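Tue 2 April
Workshop notebook, Gikdale room
Entry by Adesuwa Onyeka

The painted cloth is down on the big table and I love it! I know Vasseur wanted plain gray for the tabletop, and I did go and look at the gray, but once this one was spread out I couldn't make myself fold it up again. It's all blues, with a big pale green swirl, and yellow wheat along the bottom with crows over it. The surface is flat as can be, but the brushstrokes are so thick in the print that I keep running my hand over it expecting bumps.

Main job today was trying small things on it to see what stands out and what gets lost. We have the sorting afternoons to set up and people will be hunting for small pieces on this cloth for an hour at a time, so it matters.
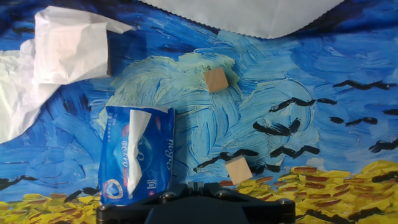
Wood works everywhere I tried it. The little cubes from the Brerkden box are a warm tan and they look great on the blue, really great, and a bit less great on the wheat (same family of color, you have to look twice). Keep them up in the sky part if there's a choice. We have 148 of them after I pulled out the chipped ones, and 79 more still in the cupboard that need sanding. I got through one side of one cube and then the sandpaper gave out. Need: sandpaper, medium.

Anything black is trouble. I put a rubber washer down near the crows and lost it while I was looking straight at it. Fun for a game, bad for sorting. Washers go back to the gray trays.

Then paper, which I'd been looking forward to. Flat sheets are fine but dull. Crumpled is so much better, the folds pick up the light and against that dark blue you get every crease. A cut edge shows up beautifully too, so the pinking shears are worth the bother of finding them (second drawer, under the twine, please put them BACK there). 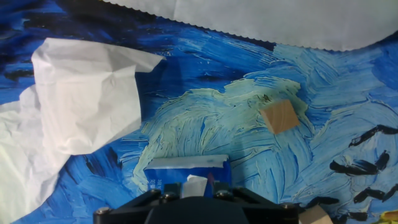

White on the pale green is softer than white on the dark blue, so for the paper-folding table I'd turn the cloth to put the darker strokes nearest the chairs. Try that Thursday.

Ironing: low heat, wrong side only. I did a test corner and the color held. The Kulville shop has this same print by the roll, cut to 186 cm, and I'd like a second piece before October if the budget allows. Paper stock is over 500 sheets, so no order needed there.

Still to do: sandpaper, label the cube box, ask Vasseur to come and see the cloth in daylight before deciding anything about gray.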